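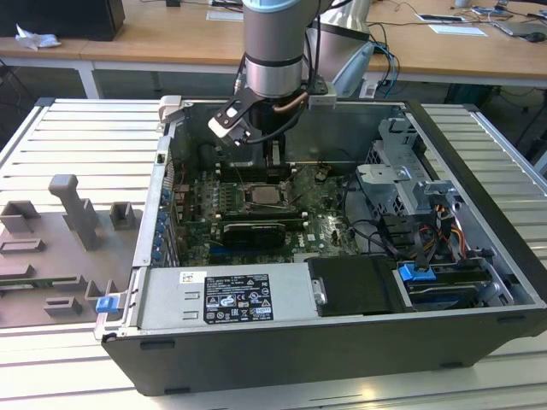
Issue 23, page 14

Why Does Popcorn Pop?

I eat a LOT of popcorn. My kitchen in Plondon pretty much always smells like it, and my dog Backlund has learned to sit right beside the stove and wait for the ones that get away. So let's talk about what's going on inside that pot!

A popcorn kernel is a seed. Outside it has a hard, shiny coat called the hull. Inside is a packed lump of starch (the same kind of stuff that's in bread and potatoes) with a teeny bit of water mixed in. The best kernels are 14 percent water. That doesn't sound like much, does it? It's plenty!

When the kernel heats up, the water wants to turn into steam. Steam needs way more room than water does, and the hull won't let it out. So it pushes and pushes, and meanwhile the starch gets soft and gooey, kind of like hot jelly.

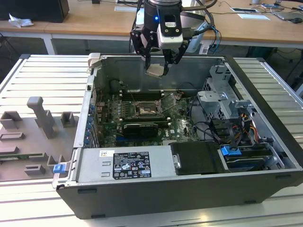

Then the hull can't hold on any longer. POP! The steam bursts out, the gooey starch puffs up into foam, and the foam cools so fast that it sets in that funny cloud shape. The fluffy white part you eat is the inside of the seed, turned inside out.

There are 2 main shapes, by the way. "Butterfly" popcorn has wings sticking out all over – that's the movie theater kind. "Mushroom" popcorn is round like a ball, and candy makers love it because it doesn't break when you stir in the caramel. I love it because more caramel sticks to it. 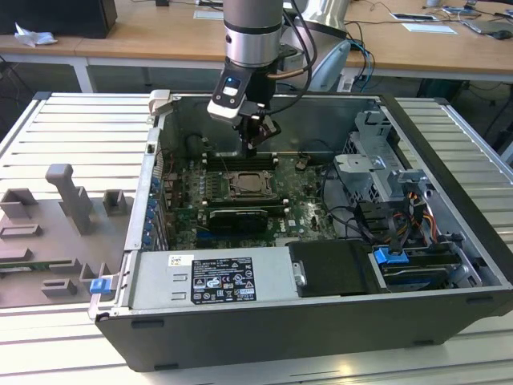

Photo: Sølve Tveit

What about the hard ones left at the bottom of the bowl? Some of them dried out too much, so they couldn't make enough steam. Others had a tiny crack in the hull, and the steam leaked out a little at a time. Don't bite them! I did once and my tooth was sore all through November.

Want to make some? Grab a grown-up, a big pot with a lid, a spoonful of oil and enough kernels to cover the bottom. Keep the lid on and listen. When the pops slow way down, ask your grown-up to turn off the heat. Salt goes on while it's still warm.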